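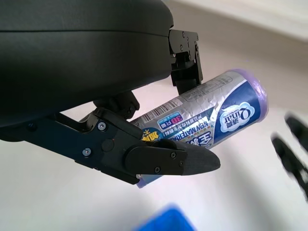 Screws, Hinges and Other Small Repairs

Home Kitchen Workshop Laundry Garden Ask Us

Quick ones this time, typed up between jobs. Most of these came in the mail bag after the December page about cabinet doors, a few are mine.

Stripped screw head. Wide rubber band, flat over the head, push the driver in hard and turn slow. Works more often than it should. If it doesn't, stop before you chew it up any worse and go get the locking pliers. Grab the head from the side if there's any of it sticking up.

Screw hole too big in wood. Toothpicks and wood glue. Pack them in, snap them off flush, leave overnight. Golf tee for the really bad ones (front doors mostly). Drill a pilot hole before the screw goes back in or you'll split it all over again.

Loose screws on anything that shakes. Fan, sewing machine, washer feet. A dab of clear nail polish on the threads, tighten, let it dry. Comes undone again with a normal screwdriver. Don't use super glue, I did, on a pot lid knob, and that lid has had the same knob ever since.

Squeaky hinge. Pull the pin one at a time, never both, the door is heavier than you think. Wipe off the black gunk with an old sock. Rub the pin with candle wax or petroleum jelly, tap it back. Cooking oil goes sticky in a month and then you've got dust in it too.

Sagging cabinet door. Check the screws going into the box first, then the ones into the door. THEN touch the adjuster. Quarter turn, close it, look. Quarter turn, close it, look. Melati Pillai wrote in from Flellville to say she put a strip of painter's tape across both doors and drew a line over the gap so she could see what moved. Good one, stealing it.

Sorting the screw jar. Tip it onto a baking sheet with a rim. Magnet in a sandwich bag, sweep it over, turn the bag inside out and the steel ones drop where you want them. Brass stays behind. I ended up with 4 jam jars: wood, machine, drywall, and "no idea". Write on the lid and also on the side, becuase the lids get swapped.

Taking something apart. Egg carton. First screws out go in the first cup, and so on, then put it together backwards from the last cup. Long ones and short ones look the same at ten at night and a long one in a short hole will come out the other side of your tabletop.

Sandpaper, which grit. For a kitchen table I stop at 400 and that's only between coats. Finer than that the finish has less to grip. Fold in thirds so the gritty sides don't rub each other.

Rusty pliers. White vinegar, jar, overnight. Scrub with a toothbrush, rinse, then a rinse with baking soda in water, dry right away. Oven on low with the door open if it's damp out. Drop of oil on the joint, work it open and shut. Skip this for anything chrome plated.

Sticky drawer. Bar of soap along the runners. Plain white soap. Pikell paste wax is nicer if you already have a tin but don't go out for it.

Dull scissors. Fold foil six or eight layers, cut it up into strips. It's a touch-up, not a real sharpening. Fabric scissors go to the shop, Juwita Ginting would never forgive me otherwise.

Label off a new jar. Hot water soak, peel, then equal parts cooking oil and baking soda on the glue that's left. Ten minutes. Wipe, wash with dish soap. Same paste gets price stickers off of toolboxes but test a corner of the paint.

Wall anchor spinning in the drywall. Put a flat screwdriver behind the lip, pull out gently while you back the screw out with your other hand. Awkward, get a helper. Then go up one size on the anchor, don't try and reuse the hole with the old one.

Next page is drains. Send yours in if you have one, short please, and say what size pipe.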